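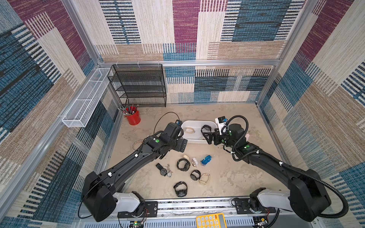

Rosalba Vitale asks whether a watch tray needs a lining if the watches are only in it overnight. A smooth plastic tray is adequate for short storage. Lay each watch on its side or with the strap open, so the case back does not rest on the buckle.

Can bangle-style watches share a tray with strap watches?
Yes, if they do not touch. A rigid bangle will mark a soft strap under pressure. Leave a finger's width between pieces.

How should a pocket watch on a chain be stored?
Coil the chain beside the case, never on top of the crystal. For storage longer than 2 weeks, place the chain in a separate pouch. Mechanical movements can be left to run down.

Do large, chunky watches go in first?
Place them first, at the ends of the tray. Smaller watches fit between them.

Is a wire-mesh shelf suitable?
For trays, yes. Do not place loose watches directly on mesh. Buckles catch in the openings, and small pins drop through. The Histwood shelf liner is cut to a depth of nearly 7 inches and can be trimmed with scissors.

What should be kept out of the tray?
Brushes, spring bar tools and anything else with a metal tip. Stand these upright in a cup, tips down.

How often should the tray be cleaned?
Every 2 months. Wipe with a damp cloth and dry fully before returning the watches. Do not use solvent on plastic.

Page maintained by Kirsten Lauritsen. Last revised 2026-02-22.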